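Morkura has published its long-awaited good practice guide for hand-held gripper work, and a very friendly read it is too – 16 pages in everyday words, with a checklist at the back.

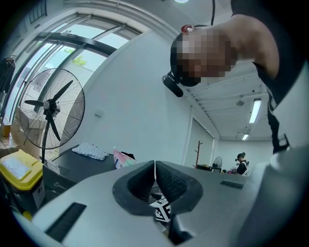
Does the guide apply to small teams?
Small teams are covered in full, though they may use the shorter checklist.

Among its suggestions are a break after 70 minutes and a clear look at both markers before each session, which the folk at Zalov, who tried out the draft, were glad to see kept in.

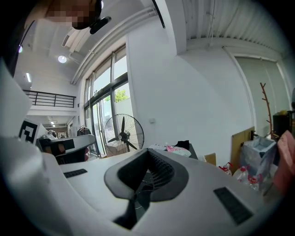 A gripper's black jaw, with a second gripper beyond it

There is also a kindly worded page on keeping cables away from feet. Comments are welcome until August. 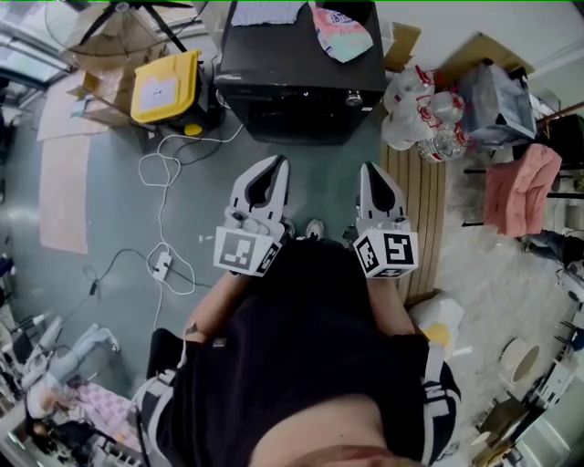
One gripper in each hand, each with a marker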